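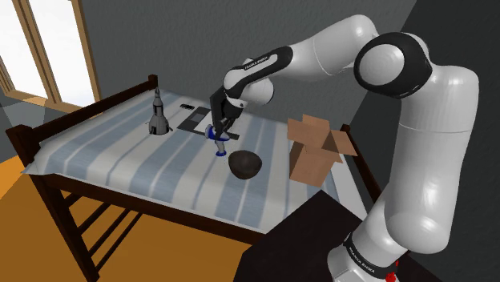

**Varketti Bedside: clear-and-pack evaluation bundle**

Part no. VB-447. Supplied in Canada by Grirnwood Automation. Page revised 1 March 2020.

The Bedside bundle is a simulated bedroom and a task set for evaluating household tidying on a single fixed-base arm. The chore is narrow: items left on a made bed are to be picked up one at a time and packed into an open cardboard box. It is sold to labs and integrators who need a repeatable test. It isn't a domestic product, and we don't recommend quoting its results to anyone who is shopping for one.

## Scope

The arm model is a Franka Emika with a parallel gripper. Users supply their own controller or policy. The bundle supplies the room, the objects, the resets and the scoring.

Objects are chosen for awkwardness at small scale. The goblet is stemmed, so a grasp on the cup and a grasp on the stem give different clearances at the box. The rocket model is tall and narrow and tips if a finger brushes it on approach. Bowls are dark, round and wider than they are convenient; most submitted controllers try for the rim. Flat items are in the catalogue for completeness and are excluded from the default score.

## What it will tell you

- Whether a controller can grasp a named item with others close by.
- Whether it can release inside the box without catching a flap.
- Whether performance holds when the layout is reshuffled.

## What it won't tell you

Bedding is the weak point. A real duvet moves when something is dragged across it, and a real mattress gives under load. Contact with the bed surface is modelled as firm in this release. Transfer to a physical bed should be measured separately, on hardware, with the force limits set low.

Reach is the other limit. A fixed arm beside the bed covers part of the surface. Anything near the far corner counts as out of range and is flagged as such in the log, which keeps it from being scored as a failed grasp.

Santosh Goel, who maintains the task set, puts the state of the chore this way: "Packing known objects into a known box is close. Deciding what belongs in the box is a different job, and we don't test it."

## Layouts

The catalogue has 139 layouts in 2 groups. Group A keeps the box within easy reach and varies the objects. Group B also varies the box position and the flap angles, and adds larger items such as a laptop. Flap angle has more effect on the score than most users expect. Start with Group A.

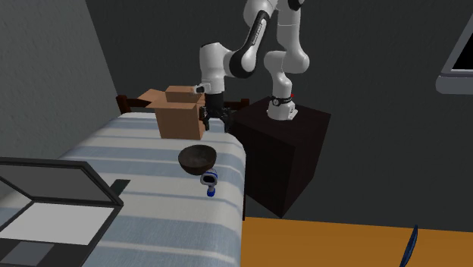 ## Requirements and licensing

| Item | Detail |
|---|---|
| Physics back end | Wudard 11 or later |
| Log viewer | Bajpai, included |
| Licence | Per site, renewed each January |
| Robot hardware | Not included, not required |

Source for the scoring module ships with the licence. Colour and lighting presets can be edited; object masses can't. Requests for quotes go to Grirnwood Automation with the part number and the name of the site.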